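Home Task Operators – Kovik, Lanerport

Kovik teaches robots to pick up and sort everyday items. Our operators do each task by hand with a pair of gripper tools, and the recordings become training data. We are hiring six operators for a project that starts in October.

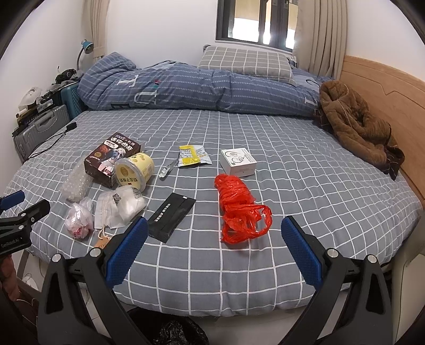
THE WORK

You work in your own bedroom or living room. Tasks use small household goods: boxes, tubs, pouches, plastic bags, wrappers. You pick each item up with the grippers, move it where the task sheet says and let go. Fumbled grasps stay in the recording – just carry on.

Hours are 24 a week, split however you like. Pay is $28 an hour, training included.

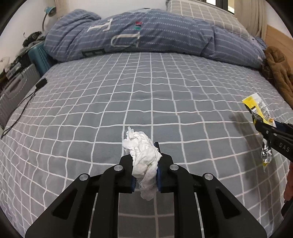
Thin and crumpled items take the most practice, so the first week is mostly those. Nisreen Kanaan runs the training and will go over your early recordings with you.

WHAT YOU NEED

Steady use of both hands
A bed or table with good daylight
Home internet for uploads
No robotics background required

TO APPLY

Send a short note about yourself and the hours you can work to Nabil Aoun, Operator Hiring, Kovik. Applicants are asked to a paid two-hour trial at our Lanerport office.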